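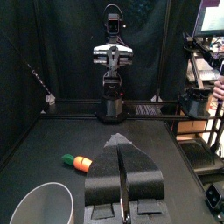
Notebooks > Workshop > Table 2 > Vegetables and surfaces

Entries Drawings Parts Contact

5 min read

Apr 29, 2019

Table 2, continued. Present: me, Fuseini until lunch, Minttu on and off, the carrot throughout.

Started by wiping the top down, dry cloth first, then a damp one, then dry again because the damp one left streaks. Matte black was my choice in January and I'd like it on record that I still defend it. It kills the glare from the ceiling lights, which the old white top threw straight back at you. What it does in exchange is show every crumb, hair and speck of chalk that has ever passed through the building. Isamu suggested a lint roller. I said that was ridiculous and then used it for twenty minutes.

Surface is good otherwise. No lifting at the corners. There's a dull patch near the back where somebody has been at it with solvent. It doesn't catch a fingernail, so I'm leaving it.

Carrot. Put it down on its side on the bare black and looked at it from a few heights. The color separates beautifully, both the orange of the body and the green of the top, and the shadow under it is faint enough to ignore. On the white top the shadow was practically a second carrot. So that's one argument settled in my favor, and I've underlined it in the paper copy in case Cristóbal comes by.

The seam across the body is easy to see in any light. I twisted it and pulled it, with what I felt was reasonable force for a grown man against a toy, and it didn't shift. Ran a thumbnail across: slight ridge on one side, flush on the other. It will collect dirt. If we're wiping these after every session the cloth has to go along the seam, with a cotton swab once a week. Fuseini asked whether we were really going to write a cleaning procedure for a carrot. We are. It's on the inside of the cupboard door.

Rolling. This took up more of the morning than it deserved. A short cylinder on a flat table will go wherever the table wants it to, and the table wants it to go toward the door. Level says we're out by 2 mm over the length of the top, falling to the left. Shimmed the left feet with card. Better. The rounded green end acts as a brake of sorts, so it tends to swing around in an arc and stop, facing back where it came from with an air of having changed its mind. Half the time. The other half it's on the floor and I'm under the table.

Tried a square of felt beneath it. Stopped the rolling completely and looked awful, plus it defeats the purpose of having the plain top. Felt is back in the drawer.

Bin. Using the large gray one. It is too big for what goes in it, and I've stopped apologizing for that to Minttu, who ordered smaller ones from Trokholm that have yet to exist in any form but an invoice. Points in favor of the gray: wide mouth, smooth inside, nothing for a small toy to snag on, and the pale rim gives you an edge to aim for against all that black. Points against: anything dropped in from full height lands with a bang that makes the people next door look up. A folded towel in the bottom fixes the bang, but then the inside isn't smooth anymore. Towel out again. The people next door can cope.

Position of the bin is still under discussion. I like it at the front left. Fuseini likes it wherever he isn't going to hit it with his hip, and he's got a point, because he did so on his way to lunch. Marked its circle on the top in chalk, then remembered what I'd written above about chalk. Lint roller again.

Back rail. Went along it and checked for play. Solid. The small white clamps are both holding, though I don't love that they're white. Everything else back there is black and the eye goes straight to them. Tài asked whether I wanted them painted. I said yes, then thought about who would be doing the painting, and said it could wait.

Lunch.

Afternoon: drawer stock. We have, according to the sheet, 29 pieces of play food. According to the drawer we have fewer, and one of those is a real walnut. The missing ones will be in coat pockets. Two peppers turned up in Isamu's desk along with a very good pair of scissors that I'd assumed left with the previous tenants. He had no comment on the scissors.

Sorted what's left by whether it rolls. This is a better system than sorting by color, which is what we had, and far better than sorting by "fruit" and "vegetable," which led to the tomato conversation and a lost afternoon. New labels on the dividers: ROLLS, ROLLS BADLY, STAYS PUT. The carrot is in ROLLS BADLY. Cristóbal phoned from Toledo about something else and got told all this anyway. He thinks the eggplant belongs with the carrot. I've put it in STAYS PUT pending his return, when he can push it himself.

Labels: we have 1,000 of the small round stickers from Anel, ordered by me, when I misread the pack size. If anyone needs a sticker, please. Minttu has put one on the kettle and one on me.

Odd thing about the green top. Under the ceiling lights it's fine. With the side lamp on and the ceiling off, it goes much darker against the table and the orange part does all the work. Worth knowing before somebody decides the room would be cozier with a lamp. Left a note on the lamp. Sticker, then note.

Also tried a coat of Huvus wax on an offcut of the top material, to see if it would resist fingerprints. It resists them by being shinier than they are. No.

To do:
- Re-check level in the morning, card shims will have squashed by then
- Proper feet for the left side (adjustable, ask Tài what's in the box under the stairs)
- Decide on bin position, mark with something other than chalk
- Swabs
- Chase Trokholm, politely, second time
- Return walnut to whoever was saving it

Later, 5:40. Walked past on the way out and the carrot had moved a hand's width to the left. Either the shims are going already or someone leaned on the table. Put it back on its mark and wedged it with the walnut.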